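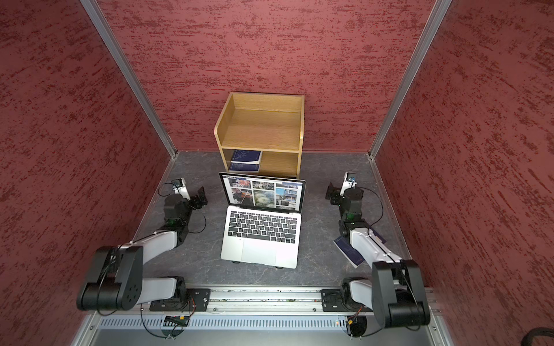 Tastach Two-Tier Shelf Unit
Item 791

The Tastach Two-Tier Shelf Unit is intended for schools, reading rooms, waiting areas and small offices that need low, open storage for printed material. It is supplied by Brullex to institutional buyers and may also be ordered singly by private customers.

Construction

The unit is made of solid oak with a clear, water-based finish. The sides, top, base and middle shelf are joined with glued dowels, and no fittings are visible from the front. Each unit is assembled and checked at the Vorkodcombe workshop before dispatch. Grain and color vary from board to board, and small knots on the inner faces are not treated as defects.

The finish will deepen in tone during the first months of use. Customers adding to an existing set should expect new units to look paler until they have been exposed to daylight for a similar period.

Placement

The unit should stand on a level floor. Adjustable feet are fitted as standard and can be turned by hand. Where children under 6 will use the room, the unit must be secured to the wall with the bracket supplied. The bracket is suitable for masonry and timber walls; fixings for hollow walls are sold separately.

A gap should be left between the unit and any radiator. Prolonged dry heat may cause the joints to open, and damage of this kind is not covered by the warranty.
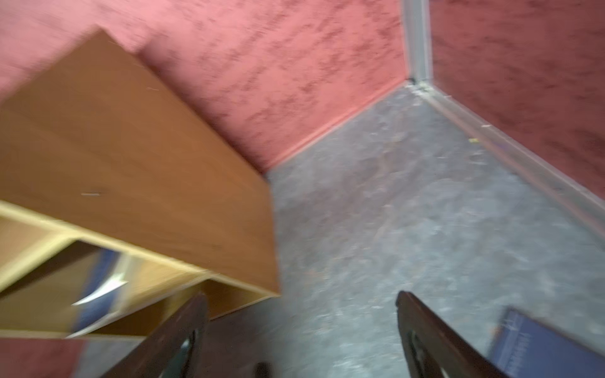 Units may be placed side by side to form a longer run. A linking plate is available for this purpose and is recommended for runs of three or more. Units should not be stacked.

Load

The maximum evenly distributed load is 60 pounds per shelf. Bound periodicals and reference volumes are heavier than they appear, and librarians are advised to weigh a sample before filling a long run. The top surface may be used for display but is not a seat or a step.

Care

Dust with a soft, dry cloth. Marks may be removed with a cloth dampened in plain water and wrung out well. Abrasive pads, bleach and silicone polish will damage the finish. Light scratches can be treated with the Phan repair kit - one kit is sufficient for several units.

Ordering and delivery

Orders are accepted by mail, telephone or the online form. Institutional orders should carry a purchase order number and the name of a person authorized to receive goods. Delivery is to the ground floor only unless other arrangements have been confirmed in writing. The workshop closes for part of July, and orders received during that period are processed when it reopens.

Quotations for large projects, including orders of up to 1,000 units, are prepared by Iveta Charvát. Questions about finishes and replacement parts should be addressed to Hefin Cadwaladr in Customer Service.

Warranty

The unit is guaranteed against faults in materials and workmanship for six years from the date of delivery. Claims must include the item number and proof of purchase. Replacement feet and wall brackets are supplied free of charge during the warranty period.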